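lamp task thread, teaching by hand, day whatever it is now. typing this between takes so sorry for the state of it
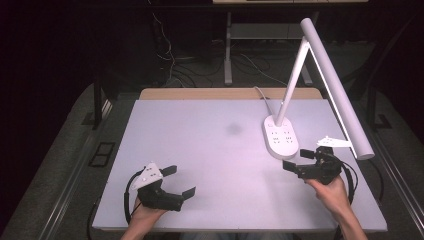

1/ so the job this week is the desk lamp. open it, switch it on, tilt the head, fold it back down. sounds like nothing. I do it with a gripper in each hand, over and over, and the policy learns from what my hands did

2/ we were on remote control until October. two sticks and a screen, me in the next room. fine for picking up blocks. hopeless for anything with a hinge, you push a bit too hard and you don't find out til the lamp's on its side

3/ with the grippers in hand you feel the hinge give. much quicker too. best hour on the sticks I got 7 good takes. best hour by hand, 26

4/ the downside: my wrists do things the arm can't. lovely smooth twist, looks great, robot would need another elbow. those takes get thrown out when we replay them on the arm's limits. first batch lost loads that way

5/ so you learn to move like the arm. elbows in, no clever twisting, slow on the way down. my other half says I now load the dishwasher like this

6/ count so far: 1338 kept. target's 2000. was hoping to be done by the end of the week, ha

7/ someone asked about the markers. they're how we get the gripper pose. cover one with your sleeve and the track jumps. roll your sleeves up!! I have written this on the wall and still forgot this morning

8/ things I'd tell anyone starting on this:
start each take from a diffrent spot. the lamp too, nudge it, turn it a bit
don't fix a bad grasp halfway and pretend it was fine. either bin it or label it as a recovery
recoveries are worth having btw, we keep a seperate folder

9/ on that. first policy we trained had no recoveries in it at all. missed the lamp head by a finger's width, closed on air, then carried on and "folded" nothing. very confident. did it again next go

10/ added a small set where I miss on purpose and come back for it. feels daft doing it. next policy went back for the head on its own, not every time but enough that I made a noise

11/ software q: we're using Anent for the replay and trimming. bit clunky, the timeline eats your last cut if you scroll too fast. save before you scroll. the Jirik loader reads the files straight in after that, no converting

12/ no I can't share the raw takes yet, it's a Fitix job and they want to look through them first. will ask again about a small sample

13/ the buttons on the base are the worst bit. touch ones, no click, so I can't feel if I've pressed it. I'm going by whether the light changes, and the gripper tip is fat compared to a finger. aim with the edge of the tip, not the flat

14/ two hands is where it gets fun though. one steadies the base, other moves the head. if the steadying hand comes in late the whole lamp walks across the table. so: steady first, count one, then move. every take

15/ right, back on it. will post the replay on the arm when there's one worth watching. mute me if you hate lamps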